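Help Community > Teleoperation and Demonstration > Recording Practice

Inconsistent demonstrations on a dish-handling task: discard, trim or keep?

Posted by Sunita Chaturvedi

Our department is preparing a set of demonstrations in which an operator controls a two-armed robot remotely and moves dishes between the sink and the dishwasher. The work takes place in a kitchen area fitted out inside our office. We have 1479 episodes on disk and are expected to deliver 4000 under the internal project known as Oprea.

Two views of the task:

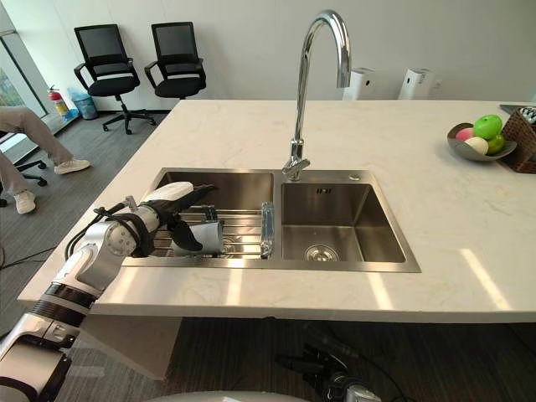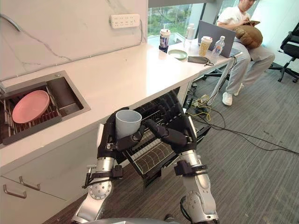 Three operators share the work. All of them completed the same orientation, and all of them can finish the task. Their recordings nevertheless differ in ways that concern the team responsible for training the policy. One operator grasps every mug from the side and proceeds directly to the rack. Another approaches from above, stops, withdraws and approaches again before closing the fingers. The third is quick with the arm that carries the dish but allows the idle arm to drift, so that it finishes each episode in a different position.

I would be grateful for guidance on the following points. Should episodes containing a hesitation or a second approach be removed entirely? Is it acceptable to trim the pauses after recording? Finally, should the idle arm be held to a fixed position, or may it be left to the discretion of the operator?

For completeness, the control software is Drellent, and we record joint positions, gripper or finger commands and the head camera view. We do not at present record any written remarks from the operators, although the software provides a field for this purpose.

Ottar Kristiansen

The three matters you raise should be treated separately, as they have different effects on training.

A second approach is not in itself a defect. If the operator misjudged the distance, recognized the error and corrected it, the episode shows the policy how to recover, and episodes of this type are difficult to obtain deliberately. I would retain them and label them. An episode in which the operator stopped to think, with the arm stationary and nothing wrong, is a different case. The policy receives the same camera view for several seconds together with an instruction to remain still, and it may learn to remain still whenever it sees that view. We encountered this at Lerkton, where a trained policy would reach the edge of a sink and wait there indefinitely.

Trimming is acceptable provided that the following conditions are met:

The arm is stationary at both ends of the section removed, and in the same position.
The fingers or gripper do not open or close within the section.
No object moves within the section.
The original file is retained and the trimmed copy carries a separate name.

Where any condition is not met, leave the episode untrimmed or exclude it. Please do not trim by the clock alone. Our first script removed any period of stillness longer than 2 seconds, and it also removed the moments in which a mug was being released. Slow finger movement with a motionless wrist was read as inactivity. The affected files had to be processed again from the originals.

With regard to the grasp, I would ask the operators to agree on one approach for each type of object. Side grasp for mugs is reasonable. A plate lying flat requires its own rule, and you should expect to revise it after the first day. Variety in the starting position of the object is valuable – variety in operator habit is considerably less so at the size of set you describe.

Angharad Pugh

just delete the bad ones, you will have plenty left at 4000. we did that at Anport and it was fine

Sibel Tatlı

I agree with Mr. Kristiansen on trimming and would add a note on the idle arm, which his reply does not address.

The idle arm should begin and end every episode in a defined rest position. Between those points it may move if the task requires it, for example to steady a rack or receive an object. Drift without purpose is harmful in two respects. The arm may enter the head camera view and obscure the dish, and the recorded commands for that arm will contain motion unrelated to anything visible. In our sessions the operator confirms the rest position for both arms before the recording begins, and the software rejects the episode if either arm is outside tolerance. I do not know whether Drellent offers this check. A printed card beside the control station served us adequately before the check was available.

I would also recommend using the remarks field. Roughly a fifth of our own episodes carry a remark, usually a single word such as "slipped" or "regrasp". It adds very little time to the session, and labeling afterward from video alone is slow work.

On the suggestion that poor episodes simply be deleted: please move them to a separate folder. The training team may wish to examine them, particularly those in which an object was dropped.

Sunita Chaturvedi

Thank you for these replies. We will adopt the trimming conditions as written and introduce a rest position for both arms from Sunday's session onward. Eleri Pugh is preparing the grasp rules for mugs and plates. Could Ms. Tatlı indicate what tolerance is applied to the rest position, and whether it is measured at the joints or at the wrist?

Sibel Tatlı

It is measured at the joints. We set it at 3 degrees for each joint. A tighter setting caused a large number of rejections with no visible benefit in the recordings.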